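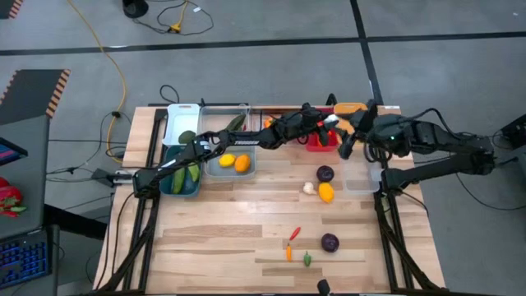
Figure 1. Work table with a white bin and an avocado at the far left corner.

Linen Allocation and Room Turnaround at a Lakeside Resort
Project report, Hotel and Resort Operations, second year
Emiliano Sosa

1. Background

Lenihan Lodge is a lakeside resort with two accommodation wings, Stellgate and Skomgate. Both wings draw clean linen from one central store behind the main kitchen. Check-in opens at 3:00 pm. During my placement in September, rooms in Skomgate were often released to the front desk after that time, while rooms in Stellgate were usually ready. The housekeeping supervisor asked me to find out where the time was going.

2. Scope

The project covers standard rooms and lake-view rooms. The overwater cabins were left out because they are cleaned by a separate team and have their own linen cupboards. Staffing levels were treated as fixed. Guest satisfaction scores were not used, as the survey form does not ask which wing the guest stayed in.

3. Method

Room status changes were exported from the property management system, Mirkberg, for the whole placement. The export held 1510 records. Each record gives the room number, the old status, the new status and the time of change. Records without a matching checkout were removed.

Turnaround was defined as the time between "vacant dirty" and "vacant inspected". It therefore includes waiting time as well as cleaning time. To separate the two, I followed attendants on 6 shifts and wrote down each trip to the linen store, with the time out and the time back.

The linen store keeps a paper log of items issued. I copied the first 900 entries into a spreadsheet and sorted them by wing and hour of issue.

4. Results

4.1 Cleaning time
Time spent inside the room was similar in both wings for the same room type. Lake-view rooms took longer than standard rooms because of the balcony doors and the second bathroom basin.

4.2 Linen trips
Skomgate attendants made more trips per shift. Their carts are the older narrow model and do not hold a full set of king sheets for a whole corridor. The service lift in Skomgate is shared with room service, and the longest waits were recorded late in the morning, when breakfast trays come down.

4.3 Issue log
Most linen for both wings was issued in the first hour of the shift. A second peak appeared before noon and was almost entirely Skomgate. Pillowcases and bath mats made up most of the second peak. Wednesday had the heaviest second peak, which matches the midweek coach group departures.

5. Discussion

The delay in Skomgate is mainly a supply delay. Extra attendants would add to the queue at the lift. A par stock of pillowcases and bath mats on each floor would remove most of the late-morning trips, and the unused ironing closets are large enough to hold it.

The status times depend on attendants updating the handset promptly. On the shifts I observed, some rooms were updated in batches at the end of a corridor, so individual turnaround times should be read with caution. The comparison between wings is less affected, as the habit was seen in both.

6. Recommendations

6.1 Set up floor stock in the Skomgate ironing closets and refill it on the afternoon shift.
6.2 Move the coach group to Stellgate where bookings allow.
6.3 Add a column for floor number to the linen issue log.
6.4 Repeat the export after the floor stock has been in place for one month.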